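[gripper-users] Re: Replacement finger pads for the Gevoden hand tool, worth the money?

Hello all, I answer below the quoted part.

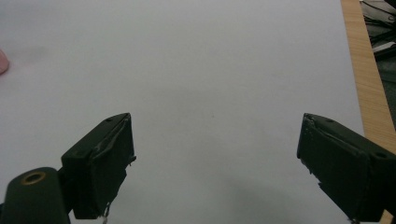 EARLIER MESSAGE

> We record with two Gevoden hand grippers and the covering on the
> fingers does not last. Rilden now sells a pad kit, set of 6. Did
> anyone on the list try it? Is it better than tape?

MY ANSWER

We bought the kit in February, for one of our grippers. The other one stays with the old wrapping for comparison, and you see the state of it in the picture: wrinkled along the top, frayed at the edges, and on the left finger a strip hangs down. The fingers themselves are fine.

The Rilden pads are molded and go on with glue. Mounting took me 17 minutes for both fingers, most of it for cleaning off the old residue. Please do this step well – my first pad moved sideways because I was in a hurry.

After 2,178 grasps on the Naqvi object set, the first pair still holds well on cups and boxes. With thin things, such as a card lying flat on the table, I find tape a little better, as the pad has a thick front edge. I wrote to Rilden about this and they answered that a thinner version is planned, without saying when.

Two more points. The kit has no drawing, so measure your finger width before you order. And the pads do not fit the older Piltberg fingers without cutting.

For long recording work I would buy it again. For a short test I would stay with tape and change it more often than we did.

If somebody has used a different glue, I would like to know which one.

Greetings from the lab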